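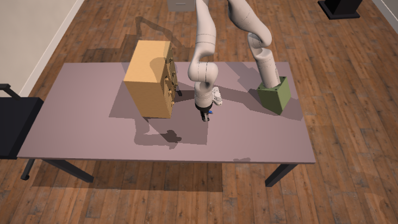
Opportunities > Calls > Robot Safety & Practice

Posted in: Calls for participants, Paid

Reviewers wanted – good practice rules for simulated arm testing

Verno is looking for people to help test a draft set of working rules for tabletop robot arms. Drawer tasks first: open, place, close. Short project, paid, all remote. Need people fast, so please read the whole thing before you write in.

What it is

The draft is called the Magagula rules. It covers how a trial gets set up, what counts as a success, when an operator has to stop the arm, and what gets written down after. 59 rules right now. Too many, we know. Some overlap and at least a couple contradict each other. That's what we want you to find.

You'll get a batch of 30 simulated trials and a copy of the draft. Watch each trial, score it against the rules, flag any rule you couldn't apply. Then a call with the drafting group, 2 hours, where we go through the arguments. There will be arguments. 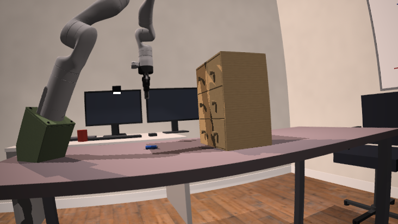

Drawer cabinet task in simulation. Gripper clear of the table, all drawers closed.

Things we keep fighting over:

- Is a drawer "open" when it moves at all, or only when the object would fit?
- Does a bump against the cabinet fail the trial, or just get noted?
- How close can the arm get to the tabletop before the operator has to pause?
- Who signs off on a trial when two scorers dont agree?
- Camera views. Can a trial be scored from one view only? Draft says no. Half the group says yes.

If you have an opinion on any of those already, good, you're who we want.

Who should apply

Anyone who has run, supervised or scored robot trials, real or simulated. Plant safety people very welcome, also lab techs, integrators, grad students. You don't need to code. You do need to write a clear sentence about why a rule didn't work.
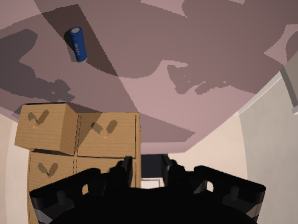
We also want a few people with no robotics backgroud at all. The rules are supposed to be readable by a new hire on day one, and the drafting group can't judge that anymore. If that's you, say so in the first line of your email.

Not a fit: anyone who helped write the earlier Flenivia draft. Sorry – we need fresh eyes.

Pay and time

$215 flat for the full batch plus the call. Paid after the call. Partial batches not paid, so check your calendar first. Scoring can be done any time of day, calls are on a Monday, late morning or early evening, your pick.

You'll need a laptop with a decent screen. Phone is no good for this, the drawer gaps are hard to see.

How to apply

Short email to Khanyisile Mabaso, review coordinator at Verno. Put "Magagula reviewer" in the subject. Tell us what you've worked on, and which call slot suits. No resume needed. Questions on the rules themselves go to Ashok Katiyar.

Work starts in September. Places get filled as emails come in.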